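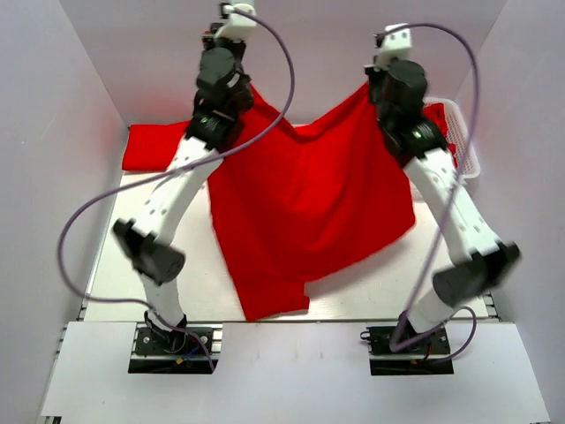 February, bench notes, started 9:40

Cloth day again. The red one is back from the wash and has come out softer than it went in, so every fold number from the last entry is now about a different piece of fabric. I have written "before wash" next to those in pencil and will pretend that was the plan.

The Dunasa sheet says 200 grams per square meter. Our kitchen scale says something else each time a person leans on the bench. Going with the sheet.

Held up by two corners, the red drapes with a deep belly in the middle and the bottom hem comes down in slightly uneven steps. The Vanhove cotton never did this. It hung like a door. It also folded like a door, and I wrote half a page of complaints about it, which I reread this morning and would like to take back.

Halves: fine. Corners met within a finger's width on most tries. Quarters: less fine. The second fold drags the top layer and you get a lip along one edge, always the same edge, so I suspect the hem. One side is stitched double. Turned the cloth around and the lip moved with it. Blaming the hem, in ink.

Thirds: skipped. I know what I said last time.

White tabletop shows every bit of lint. After 106 folds there is a fine pink fuzz on everything, including my sleeve and, somehow, the tea. Lint roller is down to the cardboard. Order more, and not the Jeker ones, they leave glue.

Ironing: tried once on low. Creases went, and so did the afternoon. A crumpled cloth is closer to what comes out of a real laundry pile anyway, so from here on it gets shaken twice and laid down, no iron. Whoever takes the next batch please do the same, or at least write down that you didn't.

To do:
wash the second red one before using it, same cycle, 500 spin
measure both after drying, all four sides
find the Akwood box with the clothespins, last seen under the other box
unpick the double hem? ask first, it's the good cloth

Stopped 4:15. Cloth left folded in quarters, lip and all.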